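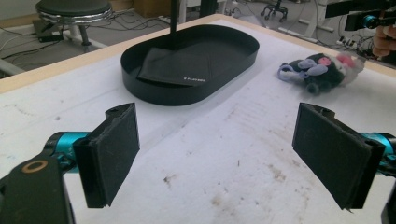
I have owned a valet tray for most of my adult life and have never once emptied one. The idea, as sold to me by a succession of gift guides, is that a grown person comes home and places keys, watch and coins in a handsome shallow dish by the door. What goes into the dish in practice is whatever was in your hand when the phone rang. An oval black tray with low sides will take a folded black cloth very nicely, and the cloth will then live there until spring. The plush toy with the lavender loop never makes it in at all. It lies down on its side next to the tray, on a white tabletop with a good many brown smudges to its name, and becomes part of the landscape.

Jawad Khokhar has views on this. He designs small household objects for Garkent, a firm that makes trays, hooks and what its catalog calls "arrival pieces," and he has spent eight years watching people fail to use them. His own hallway contains four trays. I asked to see them, and he asked if I could come back after lunch.

"People buy a tray because they want to be someone who has a tray," he told me, moving a stack of mail so I could sit down. "Then the tray fills up and they buy a second tray."

Garkent's bestseller, the Zirkach, costs $65 and holds, by my own kitchen test, one wallet and a banana. Khokhar is fond of it. He prefers an oval to a rectangle on the grounds that corners collect pennies, and he likes a dark finish for hiding dust, although in my experience it advertises dust to the whole street. A rival, the Odovum, comes in walnut at $400 and should probably be insured. 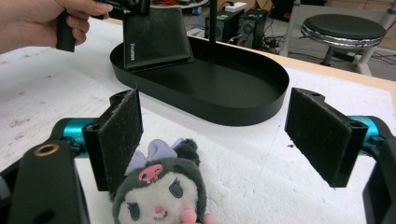

The toy with the lavender bow, on the outside of the tray.

Soft things are the real trouble. Keys sit still and coins at least have the decency to go down the back of the sofa, but a plush character in a dark hood, pink skull on the front and smiling away, has no category. It's too cheerful for the drawer and too small for the bed. A loop strap suggests it could be hung up, and I have hung up several such creatures over the years, on hooks that then couldn't be used for coats.

Khokhar's advice is to give up on the word "storage" and think about parking. Park it by the tray for a week. If anyone in the house asks where it went when you move it, it has earned a shelf. My daughter's shelf is now full under this system and has annexed part of mine.

I tried the rest of his method in April. Cloths went to the cloth drawer, chargers went to a shoebox, and the tray was wiped and put back by the door with my keys in it. It looked terrific until dinner, when somebody set down a library card, two hair ties and half a granola bar. I ate the granola bar and left the rest.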